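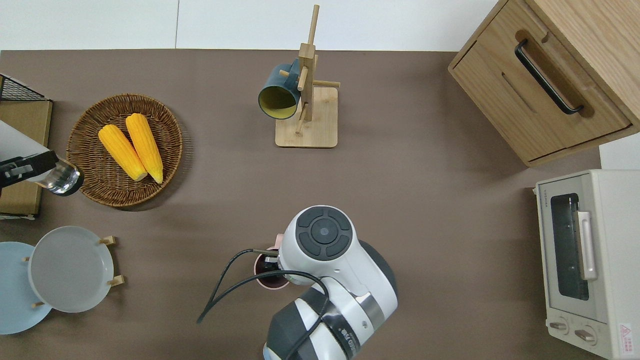
둥글게 엮은 갈색 바구니에 담은 노란 옥수수 두 개. 뒤쪽은 머그 걸이.

옥수수 보관, 정말 바구니에 담아 두면 될까

주방 정리 글을 읽다 보면 채소는 바구니에 담아 꺼내 두라는 말이 꼭 나온다. 통풍이 되고 보기에도 좋다는 것이다. 보기 좋은 건 인정한다. 통풍 쪽은 잘 모르겠다. 옥수수는 따는 순간부터 단맛이 빠지기 시작하는 채소라, 바람이 잘 통한다고 해서 그 맛이 붙잡히지는 않는다.

그래서 나는 바구니를 보관 용기로 치지 않는다. 그날 먹을 것만 올려 두는 자리다. 우리 집에서 하는 순서는 이렇다.

1. 사 온 날 양부터 정한다
오늘 먹을 것만 바구니로 가고 나머지는 바로 냉장고나 냉동실로 간다. "내일쯤 먹겠지" 하는 옥수수는 냉장 쪽이다. 여름에 싸다고 10개를 한꺼번에 산 적이 있는데, 절반은 맛이 다 빠진 뒤에야 먹었다.

2. 껍질은 먹기 직전에 벗긴다
껍질을 벗겨 두면 알이 금방 마른다. 바구니에 노란 알이 보이게 담고 싶다면 삶기 직전에 벗겨서 올리자. 수염도 그때 떼면 된다. 마른 행주로 위에서 아래로 문지르면 꽤 떨어진다. 전용 솔도 판다지만 사 볼 마음은 들지 않았다.

3. 냉장은 껍질째, 이삼일 안에
젖은 키친타월로 감싸라는 글도 많던데 나는 그냥 비닐봉지에 넣는다. 둘 다 해 봤지만 차이를 못 느꼈다. 이미 벗긴 옥수수라면 랩으로 꼭 싸는 편이 낫다.

4. 더 오래 둘 것은 찐 다음 냉동
찌고 한 김 식힌 뒤 하나씩 싸서 얼린다. 알만 떼어 얼리면 볶음밥에 넣기 편하다. 우리 집은 한 봉지에 600g 정도씩 담는데, 더 채우면 서로 엉겨 붙어 봉지째 바닥에 내리치게 된다.

삶은 옥수수는 얘기가 다르다. 바구니에 담아 반나절씩 식탁에 두지 말 것. 더운 날엔 쉰다. 먹고 남으면 식는 대로 냉장고에 넣는다.

바구니 손질
엮은 바구니는 틈에 수염이 잘 낀다. 안 쓰는 칫솔로 털고 꼭 짠 행주로 닦은 다음 그늘에서 말린다. 물에 담가 씻어도 된다는 판매처 설명은 믿지 않는 쪽이다. 예전 것을 그렇게 씻었다가 바닥이 휘었다. 물기 남은 채소를 담을 때는 키친타월 한 장을 깔아 준다.

접시꽂이와 머그 걸이
같이 추천되는 물건이라 적어 둔다. 접시를 세우는 나무 꽂이는 자주 쓰는 한두 장까지는 편하다. 그 이상 꺼내 두면 결국 닦을 것만 늘어난다. 머그 걸이도 비슷하다. 컵 입구가 아래로 기울게 걸리니 먼지는 덜 들어갈 텐데, 가지마다 다 채우면 컵끼리 부딪힌다. 나는 매일 쓰는 것만 걸고 나머지는 찬장에 둔다. 물기를 덜 닦은 컵을 걸면 나무에 얼룩이 남으니 다 마른 뒤에 걸자.

댓글

Itsuki Noguchi
껍질째 전자레인지에 돌리는 건 어떤가요? 수염이 한 번에 빠진다던데요.

글쓴이
수염은 잘 빠집니다. 다만 저희 집 전자레인지로는 끝부분이 질겨져서 찜기로 돌아갔어요. 한 개만 드실 거면 해 볼 만합니다.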